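Getting Your Team Ready for a Picking Robot: A Step-by-Step Guide for Small Workshops and Returns Rooms

By Ilir Papadopoulos

I look after the returns room at Stodow, where boxes of odds and ends come back from shops and have to be sorted, checked and put on the right shelf. In May we began handing part of the sorting over to a robot arm, and I have since had a good many emails from people in rooms much like ours, asking how we went about it and (more often) how the staff took it. So I've written it all down, and I hope you'll forgive me if I wander a bit. It's meant for the person who has to run the shift, and you won't need any programming.

Before you start

You'll want a quiet week if you can get one. You'll also want the people who do the job by hand today, on paid time, for longer than your supplier suggests. Kivell, who installed ours, suggested a morning. We took the whole week and could happily have used another.

Step 1. Write down the job as it's really done

Sit beside each person for an hour and note what their hands do. I thought I knew our sorting bench inside out, having worked it myself for years, and I was quite wrong! People were feeling for cracks in handles, setting aside anything sticky, and turning labels to face the same way so the next shift could read them. None of that was on the job sheet. Some of it the arm can't do, and you need to know which bits before you change anybody's day.

Step 2. Decide what stays with people

Go through your notes with the team and mark each task as "arm", "person" or "not sure yet". Be generous with the last one. Ours was the longest list for weeks, and it saved us a lot of arguments, as nobody had to defend a guess. Anything broken, leaking or sharp went straight to a person, and so did any item a customer had written a note about.

Step 3. Fill the first bin with awkward things

It's tempting to begin with a row of tidy boxes, and I do understand why, but you'll learn so little from it. Ask the team to choose the contents, and let them be a bit wicked. Go for a proper mixture: thin things, round things, things with long shafts, things that lie across one another. A comb is a lovely test, being so flat, and a scrubbing sponge asks for quite a different sort of grip from a tool with a T-shaped handle. Clamp the bin so that it can't creep along the table, and keep the handheld controls where the person in charge can get to them without leaning over the arm.
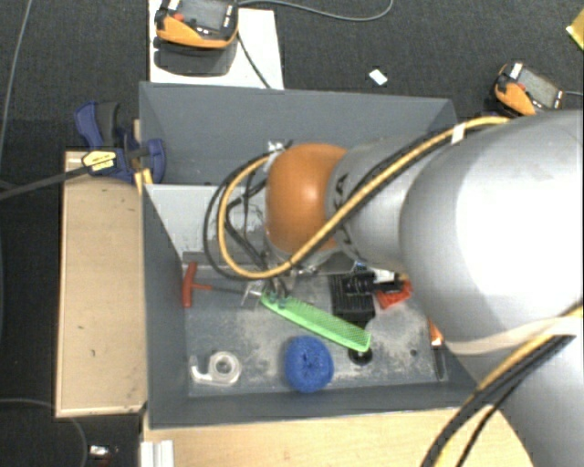 Step 4. Run short sessions and keep a tally

We did our first proper count over a batch of 713 items. The arm put 703 of them where they belonged without help, and I'll admit I did a small dance by the kettle. But please look hard at the ones that go wrong, because those are going to be somebody's job. Ours were nearly all thin items lying flat against the bin wall. Once we knew, we could tell the afternoon shift what to expect, and they stopped feeling that they'd done something wrong every time the arm paused and asked for help.

Keep the tally about the items and never about the people. We had an early version of the sheet with a column for who was on duty, and I took it off after a day. You could feel the room go stiff.

Step 5. Rewrite the jobs, with the people in the room

Once the arm is steady, the work around it changes shape. Ours turned into three roles: one person loads and clears the bins, one deals with whatever the arm has left behind, and one does the checking bench, which needs more skill than the old sorting did. We swap round every two hours. Sitting at the handover point for longer than that is dull, and dull work makes tired people.

Do talk about pay at this stage. The checking bench went up a grade with us, and it was much easier to agree before the rota changed than it would have been afterwards.

Step 6. Teach everyone to stop it

Every person who walks into the room should have stopped the arm at least once, including the ones who only come in to collect the cages. Make a small event of it. We ask people to stop it for no reason at all, several times over, until it feels as ordinary as switching off a light. A nervous person will hesitate, and you want that hesitation gone.

Step 7. Go back and ask

A while after the start I gave out a short questionnaire on paper, with no names on it. Of the people who replied, 94 per cent said their wrists and shoulders felt better at the end of a shift. Several also said they missed the chatter of the old bench, when four of them sat elbow to elbow. I hadn't thought of that at all. We've moved the checking bench so that it faces the loading table, and the radio is back on.

If you use the Trandach sheets for your rota, the two-hour swap fits on the standard page, though you'll have to rule in the extra column by hand. The next open afternoon at Stodow is on 15th September, with tea from two o'clock, and you're very welcome to bring a box of your own awkward things.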